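Category: Events & Meetups > Trip Reports

Open day at Malham — long post, sorry

Posted by gearlash_jo on Tuesday, August 30, 2022

Finally writing up the Malham open day. The Skastik crew had the big hall, and if you only go to one of these a year, make it this one! I got there early, did the 4 hour version, and still missed the welding cell and most of the upstairs talks. Tickets were 290 for the day, lunch included (the lunch was fine, bring a snack anyway).

Best part for me was the humanoid corner. They let you stand right at the tape and ask the operators anything, and they were so patient with us. I must have asked seven questions in a row about finger tendons and got a real reply to each one.

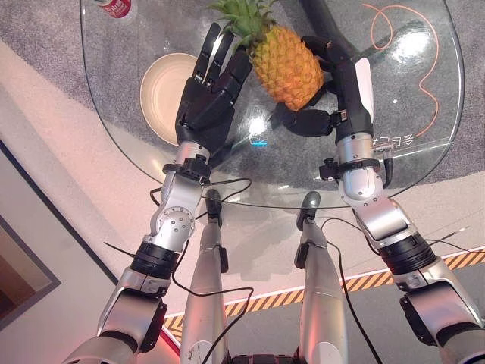 Grasp planning is what I went for, so I parked myself there and stayed. Most arm demos I've seen stick to boxes and bottles, stuff with nice flat sides, and I was itching to see something lumpy. So a whole pineapple on a glass table made my day — the right hand is already curled against the side of it with the thumb tucked under, and the left is open and upright with its palm toward the fruit. I love that the two hands aren't doing the same job at the same moment. You learn more from that than from any slide deck.

Anyone else there? I want to hear about the upstairs talks.

---

torque_biscuit wrote:

Was there for the morning. Good day out, but I'm cooler on the humanoids than you are. For 290 I wanted cycle times, and the guy I asked changed the subject. The palletizer by the entrance was running real loads and had maybe two people watching it.

---

gearlash_jo wrote:

Fair on the cycle times, I didn't get any either. But a palletizer I can see at work any day of the week!

---

mudroom_pete wrote:

I'm with jo. Also, glass is a mean choice of table. Reflections all over it, and you can see the carpet straight through. I had a depth camera at home that gave me garbage on my coffee table until I threw a cloth over it. I'd like to know what they're using for sensing.

---

torque_biscuit wrote:

Could be teleoperated, in which case the depth camera doesn't matter much. Did anybody ask?

---

gearlash_jo wrote:

I didn't, and now I'm kicking myself. Seven questions and not that one.

---

lowgear88 wrote:

I caught 3 of the upstairs talks. The Rawat one on soft fingertips was great, go find the slides if they post them. The other two were mostly hiring pitches. Is anyone going to Stollisthorpe next? I went to their July one and it was smaller but you could get your hands on things.

---

gearlash_jo wrote:

Stollisthorpe is on my list now, thank you! Will bring the teleop question with me.

Tags: open day, humanoids, grippers, trip report
Contact the moderators | © 2022 | Back to top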